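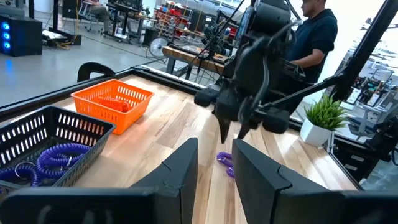 Coiled cords in purple and orange, with slotted plastic baskets in black and orange.

Lillora slotted baskets and coiled key cords

Buvberg product code 376

We sell a lot of small plastic storage, and most of it gets bought in a fit of good intentions and ends up under the stairs. So we will try to be plain about this set. It is a basket with slots in the sides, sold in a choice of colours, and a stretchy coiled cord to put in it. If you already own a shoebox, you may want to stop reading.

Still with us? The basket is for the odds and ends that live on a worktop or by the back door. The slots let you see roughly what is inside without tipping it out, and crumbs and dust can get out through them, though so can hairgrips and small screws. We would not keep anything thinner than a pencil in one. The walls are open all the way along the sides, so it is no good for hiding a mess. If that is what you are after, our Flitdale lidded box does the job better and costs more.

The cord is the old telephone-flex sort. Clip your keys to the metal ring, and loop the cord round a belt or a bag handle. The makers call it "tangle-free". We don't. Put several in the same basket and they will find each other within the week, and you will be standing at the door at half past seven pulling them apart. One colour to a basket helps a bit.

Matching the cord to the basket is a popular idea and the makers push it hard. Orange in orange looks smart on a shelf and is harder to spot when you are in a hurry. Purple in black is easier to pick out, and it is what we would buy.

What you get
One basket in black or orange
5 coiled cords, all the same colour (purple or orange)
Key rings to fit, packed separately in a small bag

Care
Wash the basket by hand in warm soapy water. The makers say the dishwasher is fine on the top shelf. We tried it with one and it came out slightly bowed, so we have left that line off the label. Wipe the cords with a damp cloth and keep them off radiators. A coil that has been left stretched over a hook will sag, and it won't spring back fully.

Will it take the weight?
A house key, a car key and a shop loyalty tag, yes. The bunch our stockroom uses has 6 heavy keys on it and the coil hangs nearly straight.

Does it come with a lid?
No. Doãn make a flat tray that sits on top, more or less. We stopped stocking it in August after too many came back.

Can I buy the cords without the basket?
Yes, in the same colours. Ask for product code 88.

Returns
Unused sets can come back to us in their packaging. We can't take back cords that have been cut or knotted.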